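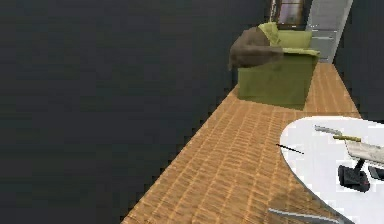
Automation in Domestic Cleaning Work: Changes for Staff at Cosik
Project report, submitted by Poonam Bhardwaj

1. Background
Cosik supplies cleaning staff to serviced flats. In December the firm began a trial of Zaki, a mobile household robot intended to tidy living rooms and bathrooms between lets. Before any unit enters a flat, its tasks are rehearsed in simulated homes prepared by the contractor, Takovo. This report considers what the trial has meant for the cleaners.

2. Method
I attended planning meetings, read 285 task records and interviewed cleaning and office staff. The records cover two kinds of job: clearing tables and putting bathrooms in order. Cleaners were asked to comment on the simulated rooms and to say how they would carry out the same work.

3. Bathrooms
A toilet brush or similar tool left on the floor is dealt with by a cleaner in passing, usually while doing something else. For the robot it must be entered as a separate task, with a place to which the tool is to be returned. Staff found this way of dividing the work unfamiliar. Several said that it made visible how much they decide for themselves.
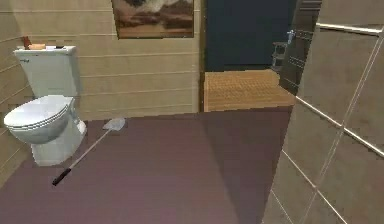 Anju Lodhi said that her own round had become longer since the trial began, as the small jobs were taken away and the heavy ones were left. She asked that the rota be drawn up again before more flats were added.

4. Tables
Living room tables raised a different question - that of judgement. A keyboard and a joystick on a table may be clutter, or a guest may be about to use them. Cleaners rely on the booking sheet and on habit. The robot follows a fixed rule, and the rule has to be written by a person who knows the flats.
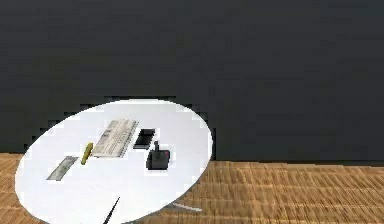

Two cleaners now spend up to 400 minutes a month writing and checking such rules. They are paid at the ordinary rate for this work, although it calls for training that the others have not received. The office regards it as a temporary duty - the cleaners do not.

5. Recommendations
Rule writing should be recognised as a separate post with its own rate of pay. Rotas should be reviewed jointly with staff before the trial is extended, and the time allowed for heavy tasks should be recorded separately from the time allowed for tidying.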